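Home & Table

The cup that sits on a stand, and the table I keep clear for it

10th April
By the Escobar kitchen desk

I have owned a lot of drinking vessels. Mugs from petrol stations, tumblers that came free with something, a set of tea glasses I carried home from holiday wrapped in socks (two survived). So when I tell you that I've spent a good part of this spring thinking about a cup and the thing it stands on, please understand that I come to it with form.

It began with the table. When we moved into the flat on Morkura Street I had 30 boxes and one proper piece of furniture, a big brown wooden table that I'd bought second-hand from a shop called Plokance, which is the sort of place where you go in for a lampshade and come out with a sideboard. The grain is the whole reason I wanted it. It runs in long wavy streaks, tan and then dark chocolate and then tan again, and when the light is on it you get a soft shine across the middle that makes me want to cancel my plans and just sit there.

And then, of course, I covered it. Post, chargers, a fruit bowl with no fruit in it, the good scissors, the bad scissors. Within a fortnight I couldn't have told you what the grain looked like.
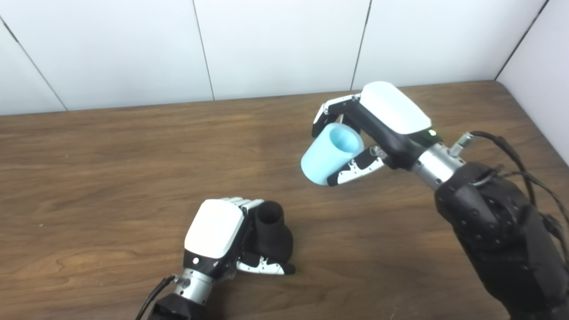 6 min read

Clearing it was the best thing I've done in this flat, and it cost me nothing but an evening and a bit of grumbling. The rule since then is that things come to the table to be used and then they go away again. I'm not a tidy person by nature! I have a drawer I can only open sideways. But one surface is manageable, even for me, and a bare bit of wood against a plain pale wall does something very nice to a small room. My sister-in-law thinks I've become a monk. She also puts her handbag on it every single time she visits, so I've learnt to meet her at the door with a hook.

The wall is part of it, I think. Big smooth off-white panels with thin dark lines between them, no shelf, no clock, no cheerful sign about gin. When we first saw the place I thought it looked a bit clinical and had all sorts of ideas about paint. I'm glad I was too lazy. Brown wood needs something quiet behind it, and a busy wallpaper would have fought with those streaks all day long.

Once there was all that space, whatever I did put on it started to matter rather a lot. A chipped mug looks perfectly happy in a crowd of other chipped mugs. Put it alone in the middle of a big table and it looks as though it's waiting for bad news. So I went looking for something I'd be pleased to see there, and that's how I ended up going down the rabbit hole of shapes.

I like height, for a start. Most of what we put on tables is squat, and a thing that stands up a bit, with a foot or a base under it, has a sort of occasion about it even when it's empty. Egg cups know this. So do cake stands, and I will defend the cake stand to anyone. Put a supermarket sponge on one and people sit up straighter.

The second thing I like is a base that goes outwards. I had a tall thin vase from a makers' fair, from a stall called Drolletti, and it was beautiful and it went over if you so much as sneezed in the hallway. A bit of flare at the bottom, like a bell, looks settled. Your eye believes in it. I'm sure a proper designer would have a better word.

And then colour. I'm usually a plain white crockery person, but against dark wood white can be a bit sharp, like a shirt straight out of the packet. Pale blue is kinder. The very light, slightly see-through sort is my favourite, with a matte finish and a nice rounded rim, and I love it on top of black. I know black and pale blue sounds like a bathroom from a certain period (we had that bathroom, I remember the bath mat), but with all that warm brown underneath it comes together beautifully.
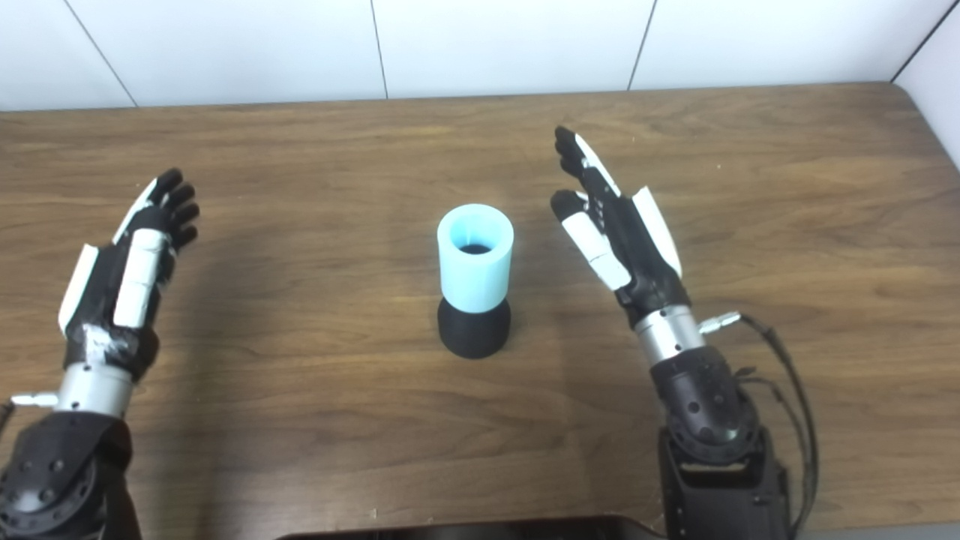 Getting the middle of the table right

I used to put the main thing bang in the centre and then fuss with it. Slightly left, slightly right, walk to the doorway, come back. These days I stand where I'd normally come in, put it down once and leave it for 20 minutes while I do something else. If it still bothers me after that, I move it. It hardly ever does.

What I would say is give it room. If you've gone to the trouble of finding one object you like, don't crowd it with three candles and a runner. I tried a runner. It was linen, it was from the nice bit of the shop, and it covered up precisely the part of the wood I'd paid for. It now lives under the sofa leg that doesn't quite reach the floor.

Looking after the wood is the dull bit, but I'll be quick. I wipe along the grain with a barely damp cloth, then go over it with a dry one. I oil it in April and then again whenever it starts looking thirsty, with a very small amount on an old T-shirt, and I try to remember that the corners exist. Ours has rounded ones, kind to hips, which I didn't appreciate until I'd lived with a square-cornered desk in the other room for a while. I have the bruises to compare.

People do ask where we eat, with all this going on. We eat there! The special thing goes up on the windowsill, the plates come out, somebody spills something, and afterwards it all goes back. I got this wrong for a few weeks and had us balancing bowls of soup on our knees so as not to disturb my arrangement, and there was nearly a mutiny.

Next on my list is the hallway shelf, which has been holding the same bag of clothes pegs since we moved in.

Filed under: Living, Tables, Small Spaces

Contact us | © Escobar Magazine | Back to top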